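Willevville laundry service sets equipment plan for folding work

Print | E-mail | 12 shares | 3 comments

July 24, 2019

Nillura, which washes and folds work clothing for small employers in the Willevville area, has approved a plan to buy folding equipment in two stages. The first stage covers hand-held gripper tools and the software license needed to use them. The second, a fixed arm mounted at the folding table, will be priced only after the first stage has been reviewed.

The plan sets a ceiling of $3,161 for stage one. Of that, $3,000 goes to the tools, mounts and license, and the remainder is held for spare finger pads and shipping. Cost of operator time is carried under the existing labor budget and does not appear in the equipment total.

Nillura received two bids. Okia offered a complete station with table, arm and controller on a lease. Amadi offered the hand-held tools alone, with an option to apply part of the purchase price to an arm later. The company took the Amadi bid. The lease terms in the Okia bid ran past the end of the building rental, and the station would not fit between the dryers and the rear door without moving a drain line.

The tools use a two-finger jaw of the same shape as the one quoted for the arm. An operator works the jaw by hand while a camera on the tool records the motion. Those recordings are then used to set up the arm.
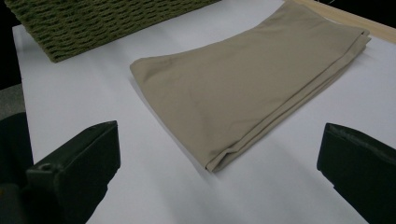
By Fatima Okonkwo
Print this story | E-mail this story

Trousers were chosen as the first garment. They make up the largest share of the weekly load and are folded to one flat rectangle for shipping, regardless of size. The layered side of a finished stack is thick enough for a jaw to close on, but a single layer at the hem is harder to pick up from a smooth table. The purchase order therefore lists two types of finger pad, one hard and one soft, at the same unit price.

The review will use 1,000 recorded folds. A fold counts if the garment ends inside the outline used by the shipping bench and does not need to be opened and refolded. Operators will log rejected folds by cause: missed pickup, dropped layer, twisted leg or wrong final size. Recordings with no logged result will be left out of the total.

A preliminary run on a loaner tool produced 354 usable folds. Nillura has not released a rejection rate from that run. The plan states that the figure was used to estimate storage and operator hours, and that it should not be used to compare bids.

Towels and knit goods are outside stage one. The plan notes that thick, textured cloth can be gripped with the same jaw but does not hold a crease well, and that a separate target shape would have to be agreed on with the shipping bench. No money has been set aside for that work.

Three items remain open before stage two can be priced. The first is power. The folding area shares a circuit with a steam press, and the arm would need its own. The second is lighting. The area has uneven overhead light, and Amadi has asked for a reading at the table surface before it will quote a fixed camera. The third is guarding. A hand-held tool needs none, but an arm would need either a fence or a speed limit, and the two options differ in both price and floor space.

Maintenance for stage one is limited to pad replacement and a check of the finger screws at the start of each shift. The supplier covers the jaw mechanism under warranty but not the pads. Nillura will keep one complete spare tool on site so that recording can go on during a repair.

Payment is split into two parts, with half due on delivery and half on acceptance. Acceptance requires that each tool open to its full rated width, close without side play and record a full shift without a lost file. Tools that fail are to be replaced at the supplier's cost.

Delivery of the first tools is due before the end of July. The credit toward an arm expires if no stage two order is placed within a year of acceptance.

Print | E-mail | Share (12) | Comments (3)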